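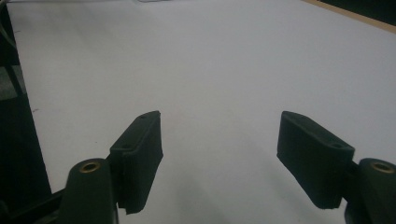

Ticket: white tabletop, tiny specks that won't wipe off
Opened by: Bastian Hellwig, Wakstead
Status: open

Hi all, me again! I've got a white matte table from Plasel with tiny specks and faint marks all over the top, and I'd love to get rid of them before we move it to Saltonstead in August.

Tried so far:

Damp cloth, plain water. Took off some dust, specks stayed put.

Dish soap, left on for 5 minutes. A little better near one corner (or I'm kidding myself — the light is brighter on that side).

White eraser on one faint mark. That one went! But I'm scared of leaving a shiny patch on a matte finish, so I stopped after 3 rubs.

Update, June 30, 2019: Görtz support wrote back and asked if I can feel the specks with a fingernail. Some yes, some no. The ones I can feel came off with a plastic scraper, held very flat. The others look like they're in the surface — no idea what to do about those.

Has anybody used a melamine sponge on this kind of top? Did it stay matte? I'll try the underside first and post how it goes.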